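I've been making my own cleaning mixes for years, and the part I still get wrong when I'm in a hurry is the measuring. So these are my notes on baking soda, vinegar and a drain that runs slow, written down mostly so I stop guessing!

## Measure dry stuff first

Scoop the baking soda before you touch anything wet, or you'll be chipping clumps off the spoon all week. A plain paper cup makes a fine scoop, and you can pinch the rim into a spout when you pour.

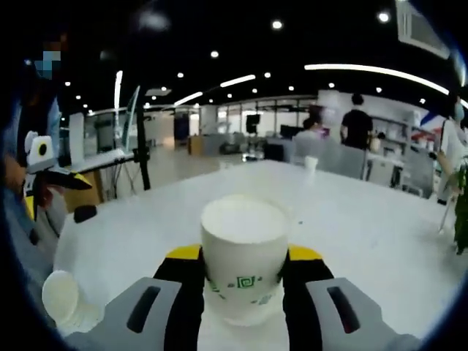

## The slow drain

1. Pull out the hair (sorry) with a bent wire.
2. Tip in half a cup of baking soda.
3. Follow with a cup of vinegar and leave it for around 20 minutes.
4. Flush with hot tap water – I let it run longer than I think I need to.

My friend Maarja Hunt swears by doing it twice in a row. I've only ever needed one go in the bathroom, but the kitchen sink is another story.

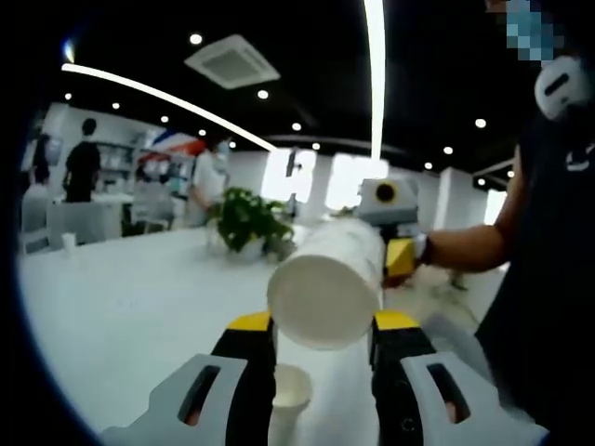
Vinegar gets used up fast in my house, so I buy the big jug and keep it under the sink with the rags. For pouring out of something that heavy I like two paper cups, a small one and a larger one, like the pair in the photo. The small one is for windows (a splash in a spray bottle of water is plenty) and the larger one is for drains. Keep vinegar off marble and other natural stone, and never mix it with bleach.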